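Household chores still slow going for machines, Clunby trial finds

Wiping up and putting away remain hard for machines, according to people working on a home help project in Clunby. 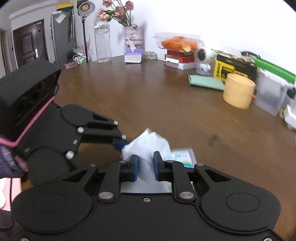 Cloth is the sticking point

Farkik, which runs the project, said on Thursday that it had logged 1,047 attempts at 16 everyday jobs. Soft items such as cloths and tissues gave the most trouble. Cups and boxes gave the least.

"A cup is the same shape every time you reach for it," said Eirini Chrysikopoulos, who leads the work. "A crumpled cloth never is. You have two grippers and you still have to decide which bit to hold."

People guide the grippers by hand at this stage, and the software is meant to learn from what they do. Only three of the jobs have so far been passed to a machine working alone. Clearing a full table is not among them.

Matilde Matos, who manages the Cudari shop in the town, has been following the results with a view to shelf work. She said she would want to see packets and bags handled without damage before paying for anything.

Farkik plans to start on folding in March.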